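Last updated: 2018-04-28

Mustisar 2 review: a robot arm for people with no room for a robot arm

So I've been living with Mustisar 2 since November, and I keep getting asked if it's worth the money (mostly by people who have seen the price and then closed the tab). Short version: yes, if you want to learn how an arm moves and you can put up with some rough spots. Long version follows, grab a coffee.

For anyone who missed it the first time, Mustisar is the desktop simulator from Somano. You get one arm, one two-finger gripper, a table, and a box of objects to put on it. You drive the arm with a gamepad or you write scripts for it, and either way the physics runs underneath and tells you off when you hit something. The base license is $200. I paid full price for mine, and Somano has never sent me so much as a sticker.

The first version was a bit of a toy. The arm would sink into the table if you leaned on it, and objects had a habit of shooting off into space the second you closed the fingers. I got two months out of it and gave up. Version 2 fixes the sinking completely. I've pushed the thing down as hard as the controls allow and it stops where it should, with a little contact warning in the log. That alone made me happy I upgraded!

Setup took me an evening. The installer is fine, the gamepad setup is not. It found my controller right away and then mapped wrist roll to the same stick as gripper height, so every time I went down for a pick the hand twisted like it was opening a jar. You can fix it in the settings, but you have to restart the program for the change to stick and the settings page doesn't mention that. I found it on the second page of a forum thread.

Once that's sorted, driving is lovely. The arm has a bit of weight to it, it starts slow and settles slow, and after a few sessions I stopped thinking about sticks and buttons and was just moving the hand where I wanted it. There's a slow mode on the left trigger that I use for pretty much everything close to the table. I wish it was the default.
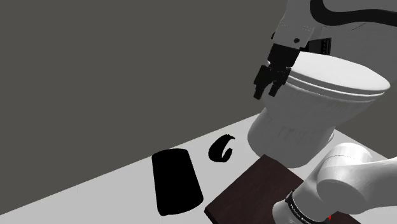

Objects are where you'll spend your extra money. The base license comes with blocks, cups and a few dull boxes, and you'll be bored of them in a week. I added the Angelovski household pack for $40, and it's a big step up: odd shapes, curved edges, big bathroom pieces that sit on the table and get in your way, flat things that are hard to get your fingers under. I like big stuff in the scene. It makes you plan the path for the elbow and the forearm as well as the hand, and that's the part of arm work I was worst at. My early attempts were all fingers and no elbow, and I'd come in for a nice tidy pick and bump something with the back of the wrist.

The downside of the pack is that a few of the objects are plain too dark. Under the stock lighting the black ones go to a flat shape and you lose the surface completely. Driving by eye, you end up guessing how thick a thing is or which way it's facing. I spent a whole evening on one flat black piece, coming in from different sides, and the only thing that really helped was going to a close view and lining up by the outline. The gripper is nearly as dark as they are, too, so when the fingers get down there, good luck telling what's touching what. You can turn on contact markers (little dots where two surfaces meet), but they slow my machine down a lot and I mostly leave them off.

There is a lighting panel and it does work, sort of. You get brightness and direction for one lamp. I'd love a second lamp, or even just a fill slider. Turning the one lamp all the way up blows out the white parts before the black parts give you anything useful.

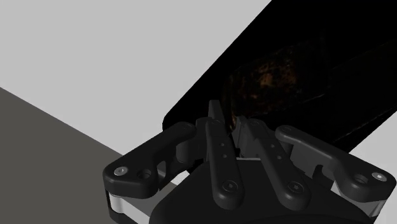
Close view of the gripper with stock lighting. The rusty brown patch is about all the surface you get on the dark object.

Let me say something nice about the gripper model, because somebody at Somano clearly cared about it. Up close you get the linkages, the pivots, even the screws, and when you close it all those bars swing together the way they ought to. The cheap simulators I've tried just slide two pads toward each other and call it a day. It matters more than I expected, too. The outer links need room when the hand is open, and if you park next to a tall object and open up, you'll hit it with a knuckle. I did that so many times. Now I check the width before I go down, and that's a habit I hope carries over if I ever get to use a real one.

What I'm less keen on is the grip itself. Slippery and sticky are the only two settings that feel different to me, even though the friction slider has plenty of steps between them. On sticky, you can lift a thing by the very edge and swing it like a flag. On slippery, you'd better be dead center. I leave it toward slippery and take my losses, but I'd like something believable in the middle.

Scripting, then. You get a small language that reads like plain commands (move to, open, close, wait, and so on) and a recorder that turns your gamepad driving into a script you can clean up afterward. The recorder is my favorite thing in the whole program. I drive a rough version of a job, trim out the dithering, tweak a height or two and run it back. It's a great way to see how wobbly your own driving is! The text editor is bare bones though, with no undo past 5 steps, and it has eaten my work once. Save often.

Cameras are good. You can put views anywhere you like, and you can hang one close to the hand, which I'd call a must for small picks. For everything else I use a view set well back so I can see the hand and the lower part of the arm together. Getting that view right is fiddly. The arm is big compared to the table, and if you set the camera too near the base, a great gray chunk of it eats half your screen. I've learned to live with it, but a "see-through arm" option would be very welcome.

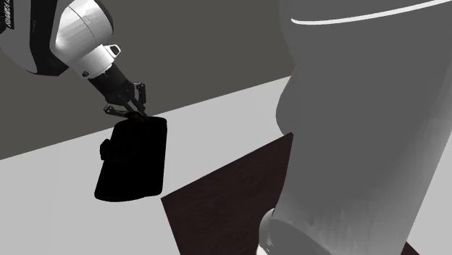 Wider view of the tabletop, with the gripper down at the far end of the black object and the arm's lower section taking up the right side.

I did try Erow before settling on this, and since people ask: Erow is prettier. Better shadows, nicer menus, and it loads faster. But the arm feels weightless, and I couldn't find a way to record my driving and edit it after. If you want nice clips to show people, get Erow. If you want to practice, I'd go with Mustisar.

Support has been mixed. I wrote to Somano twice. The question about licenses got a friendly reply the next morning, and the one about the friction slider got a link to a manual page I'd already read. Angelovski answered me about the dark objects and said to adjust the lamp, so, well, see above.

Would I buy it again? I would, with the household pack, and I'd skip the extra table textures they try to sell you at checkout. Try it at a friend's place first if you can, and bring your own gamepad so you can get the mapping mess over with before you make up your mind. My old laptop ran it, but only with the shadows off and one camera view open. On the desktop I keep three open and it's smooth until the contact markers go on.

Four out of five from me. I'd bump it up for a second lamp.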